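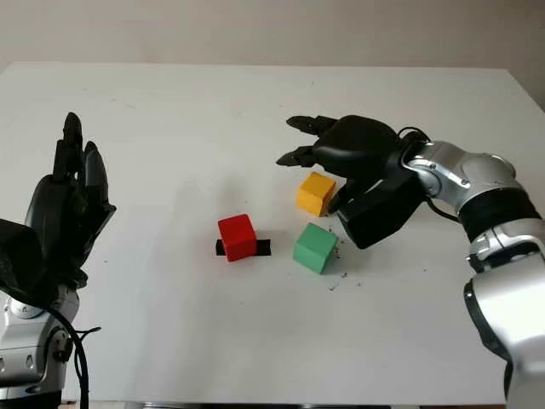

Progress report to the Drerneo fund, blocks and tables strand
By Higinio Cisneros, Sokville
April 27, 2023

Hello all! You asked for a page on where the money has gone and what we've got to show for it, so I've made a cup of tea and here goes. I'll start with the tables, as they were the bit everyone worried about in the last report.

We went for plain white tops with a matte finish in the end. The glossy sample from Alcantara looked lovely in the shop but it threw the ceiling lights straight back at you, and on a sorting table you really want the colours to be the only thing shouting. The matte ones do pick up smudges and little grey streaks (I've tried two cleaners so far and am not thrilled with either), but the blocks show up beautifully on them. The tables came to 374 pounds, delivery included, and that's the biggest single bill you'll see from us this spring.

Now the blocks. They're small wooden cubes, and we've kept to strong colours -- red, yellow and green -- after the pastel set caused so much muddle at Prititby. I bought 48, and so far I've had 42 of them through the sanding and checking. The other six are in a tub on my desk with a corner or an edge I didn't like the feel of. The yellow is my favourite, a proper warm golden colour that you can pick out from the doorway.
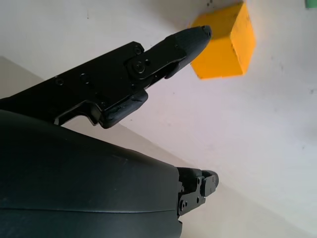

Prititby did write back about the yellow, mind you, to say that it was fine by them but could the next batch please be a size up, as the small cubes get lost down the backs of radiators and they were tired of fishing them out with a ruler. Fair enough! I've asked for a price on a larger cube and will pass it on when it comes. My own feeling is that we should keep the small ones for table work and have a few big ones for the floor, but I'm happy to be argued with.

On to the layout, which has eaten most of my April. We want the same starting arrangement each time, so that one session can be compared with the next, and chalk was hopeless (it was on everybody's sleeves by lunch). A short strip of black tape stuck flat on the white top does the job far better.

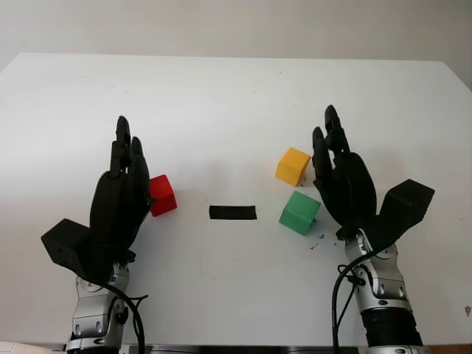
The tape does fray at the ends after a while, so I've put a few spare rolls on the order, and I'd like to try a cloth one as well before we settle. The supplies budget has 85 pounds left in it, enough for the tape and a decent cleaner, though the bigger cubes would have to come out of the next payment. Could you let me know if that's all right? I don't want to order them and then find I've jumped the gun.

Still to do: finish the last six blocks, write up the layout on one sheet so Prititby can set it out the same way, and get the second table's wobbly leg seen to -- I've been using folded card and it's a bit embarrassing. Receipts are in the usual folder.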